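Chapter 3
Sharing Out the Power

I'm going to start this chapter with the dullest object in your house. You've got one behind the telly, another under the desk, and very likely a third in a drawer with its cord in a knot. I mean the power strip, and I'm fond of it! In Chapter 2 we followed the current round a single loop, with one cell and one lamp. A strip lets you hang several loops off the same supply, and that one small change gives us nearly everything we need for the next 24 pages.

Before you read on, fetch one if you can (unplugged, please, with nothing plugged into it) and lay it on a clear table. Find the switch, find the cord, and follow the cord with your finger all the way to the plug. 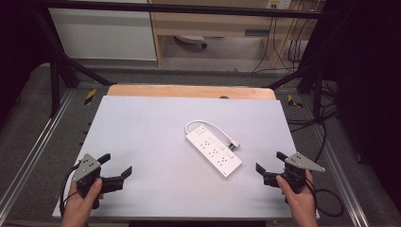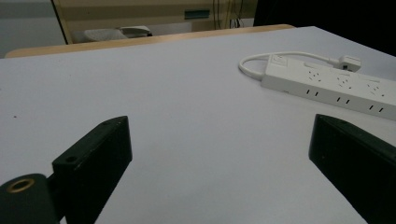

A white strip, its cord looped back beside it. 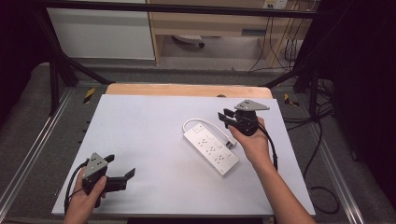
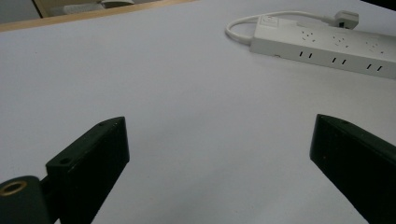

Now for the sum I promised you. My kettle is a Dogar, a noisy old thing, and the label underneath says 2,000 watts. My little fan heater, a Garkwood, says 1,000 watts. Run them from the same strip and each gets the full mains voltage, just as if it had the wall socket to itself. That's what we mean by "in parallel", and we'll draw it properly in Section 3.1. The currents are another matter. They add up, and the whole lot has to squeeze through that one cord and that one plug.

So how much is too much? When I taught this at Trirnach I used to let the class guess first, and the guesses were all over the place (quite a few people reckoned you could carry on until you ran out of holes). Have a guess yourself and jot it in the margin. You'll need the rule from Chapter 2, power equals voltage times current, and you'll need the rating printed on your own strip, which may be on the underside in horribly small type.

We'll work through the kettle and heater together in Section 3.2, then you can do your own kitchen in Exercise 3A. Leave the fuse out of it for now. It gets Section 3.4 all to itself.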